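## 4. Before you fit the Vunus card

Read this section through once before you start. Fitting the card takes roughly 30 minutes if the computer is already on a bench.

1. Save your work and shut the computer down from the menu. Don't use sleep mode.
2. Switch off at the wall and pull out the mains lead.
3. Hold the power button in for a few seconds, then wait two minutes.
4. Unplug the monitor, network and USB leads. Label them if they look alike.
5. Lay the computer on its side and take off the side cover. Most covers slide back and lift away -- check the maker's leaflet if yours has a catch.

**Caution:** Never open the power supply itself. It can hold a charge after the mains lead is out, and there are no parts inside for you to mend. 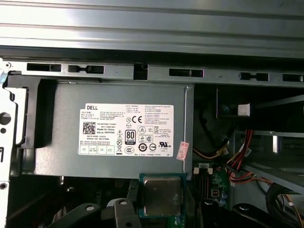 6. Touch bare metal on the case before you handle the card, and again if you walk away and come back.
7. Find a free slot and take off the blanking plate behind it. Keep the screw.

**Note:** Cards marked Enudetti need the longer plate from the bag of spares. The standard plate will go in, but the socket won't line up with the hole.

If the computer has been kept in a cold place, such as a garage in January, let it stand indoors overnight before going on to section 5.

Nastham set-up guide, revised 22nd August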